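Tiltby hand-held gripper, two-finger, for demonstration recording

The Tiltby is a hand-held gripper with a camera, used to record manipulation examples for policy training. The operator carries out the task directly; no arm is needed at the recording station. Each charge covers 4 hours of recording. 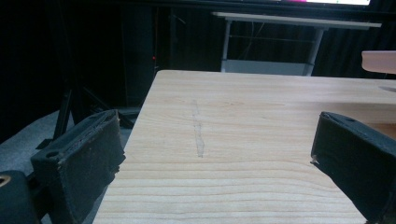
Fingers and pads

Two black fingers with rubbery inner pads. Each finger has a hole in its top face. Pads wear with use and should be checked every 187 episodes. Scuffing on the finger body is cosmetic. Both fingers stay in the camera's view when open, so the opening can be read from the video.

Storage: 4000 episodes
Spare pads: pack of 5
Supplied by: Feltora
Technical contact: Horacio Yáñez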